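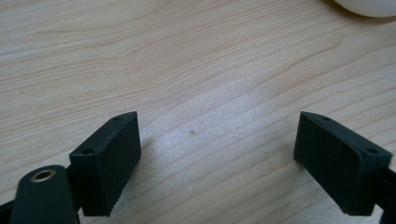
How I Refinish a Tabletop Without Losing My Weekend

By Ylva Rustad
2/1/21

I've been fixing up old tables since I moved to Pirkville, mostly because I kept buying them. The kitchen one was the worst of the bunch. It came out of a lunchroom over in Breltetdale, it was sticky in July and sticky in January, and you could read a whole year of coffee cups on it. My neighbor Itsuki Ueda talked me out of painting it (thank you, Itsuki!) and lent me his sander, and I've done every table more or less the same way from then on.

This works for solid wood. If you've got veneer, go very lightly or stop after the cleaning part, because you can sand right through it before you've finished your first song on the radio. Look at the edge of the top. If the grain on the surface carries on over the end, you're probably fine. If there's a thin layer sitting on top of something else, that's veneer.

What you'll need

Dish soap and a couple of rags
A plastic scraper
Sandpaper in 80, 120 and 180 grit
A sander, or a cork block and some patience
A vacuum with a brush end
Water-based clear finish, satin
A decent synthetic brush, 2 inches or wider
A dust mask, and please wear it

Step 1: Wash it

Warm water, a squirt of dish soap, wring the rag out hard. You'd be amazed how much of what looks like damaged finish is just old dinner. Wipe again with plain water and leave it overnight. I used to skip the overnight bit and my sandpaper clogged up in minutes.

Step 2: Scrape off the lumps

Candle wax, paint drips, mystery blobs. Hold the scraper low and push along the grain. If wax won't budge, put a bag of ice on it for a while and try again.

Step 3: Sand with 80, but only if you have to

The 80 is for taking off old varnish. On a table that's only dull I go straight to 120. Keep the sander flat and keep it moving, and let the weight of the machine do the work. I leaned on mine the first time and got a dip near one corner that still catches crumbs. You'll want to tip it up on its edge to get at a stubborn spot. Don't!

If you're sanding by hand, always go with the grain. Scratches across the grain hide really well until the finish goes on, and then there they are.

Step 4: 120, then 180

Scribble lightly all over the top with a pencil before each grit. When the scribbles are gone, you've covered everything and can move on. Itsuki showed me that one and I use it every single time. Vacuum between grits too, so you're not dragging the coarse bits around under the fine paper.

I stop at 180. I know people go a lot higher, but with a brushed finish I can't feel the difference and my arms can.

Step 5: Check it in low light

Turn off the ceiling light and set a lamp down at table height, off to one side. Swirls and missed patches show up as little shadows. Circle them in pencil and go back over them with the 180.

Step 6: First coat

Stir the can, don't shake it, or you'll be brushing bubbles. Load the brush a third of the way up and lay the finish down in long strokes from end to end. Then leave it alone. Going back over a half-dry patch to fix one little line is how I've ruined more coats than I want to tell you about.

The surface will feel rough and a bit furry once it's dry. That's the water raising the grain, and it's normal.

Step 7: Sand lightly, coat again, and again

Rub it down by hand with a worn piece of 180, hardly any pressure, until it feels smooth. Wipe up the dust, brush on coat two, and repeat for coat three. Follow the drying times on your can. A cold garage makes everything slower.

Step 8: Wait

You can put a plate on it long before you can put a hot pan on it. I keep the tablecloths and the heavy fruit bowl off for a good couple of weeks, and we eat off our laps if it comes to that.

Recent posts

Fixing a Wobbly Chair Leg
My Trip to the Pikholm Flea Market
Which Brushes Are Worth Washing
Getting Water Rings Out of Wood
Cleaning Up a Tsuchiya Sewing Cabinet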